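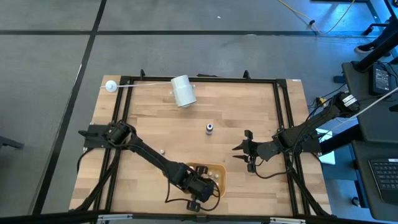

Chapter 6
Charging a Phone Without a Cable

In this chapter we study how a phone receives power from a charging pad. The reader should already know from the earlier chapters what a coil is and how a current makes a magnetic field.

A wireless pad has a flat coil of copper wire inside it, and the phone has a second coil behind its back cover. When the two coils lie close together, energy passes from one to the other. If they are moved apart, even by a few millimeters, a larger part of the energy is lost as heat.

We will use two pads for the calculations. The Birnel pad draws 6 watts from the wall, and the Drolta pad draws more but turns itself down when it becomes warm. Both are tested with the same phone battery, which has been charged 300 times before the first measurement.

Section 6.1 explains the position of the coils. Section 6.2 is about phone cases, and why a metal plate in the case can stop the charging completely. The exercises at the end need only a ruler and a simple power meter.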